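Packing and Sorting Assistants — Short-Stay Rooms, Altbridge
Plakenier Room Services, Carnegie Street site

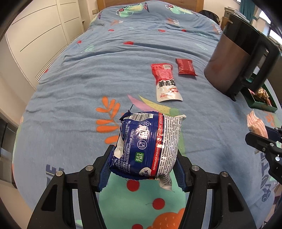

Snack packaging, kettle and open box of gold-wrapped items on a bed. Guest room.

Plakenier prepares and clears furnished rooms for short-stay tenants in Altbridge and Corville. We are hiring assistants for the August changeover, when most leases at the Carnegie Street site end and the rooms are reset for new tenants. The site has 382 rooms on four floors.

The work
Assistants work in pairs, one room at a time. Items left on beds, desks and shelves are sorted into three groups: food and food packaging, small appliances, and personal items. Bed linen is stripped only after the bed surface is clear.

Food packaging is checked before disposal. Torn or opened packets go to waste. Sealed packets inside their printed date go to the shared pantry crate on each floor. Labels may be in Russian, Chinese or other languages; a printed symbol sheet is supplied, and reading these languages is useful but not required.

Electric kettles are unplugged, emptied, wiped and returned to the desk with the cord coiled. A kettle with a damaged cord or lid is tagged and taken to the stores room on the ground floor. Appliances are not tested in the rooms.

Personal items are bagged, labeled with the room number and entered on the room sheet. Bags are limited to one per shelf space. Patterned or colored bedding that is not part of the site set counts as a personal item and is folded and bagged separately.

Hours and pay
Shifts run from 8:30 a.m. to 3 p.m. with a 30-minute paid break. Pay is weekly, by bank transfer. Assistants who complete the full changeover period receive a completion payment of $800. Gloves, bags and labels are provided. Closed shoes are required.

Requirements
— Able to lift and carry 30 pounds on stairs
— Able to read and fill in a room sheet in English
— Careful handling of other people's belongings
— Aged 18 or over

Previous housekeeping or warehouse work is an advantage. New assistants spend their first shift with a floor lead and are paid at the full rate for it.

To apply
Send a one-page work history and the name of one reference to Davina Dunbar, Site Operations, quoting job number 2268. State whether you can work at Corville as well as Altbridge — travel between the two sites during a shift is paid. Applicants selected for interview will be shown a room and asked to complete a sample room sheet.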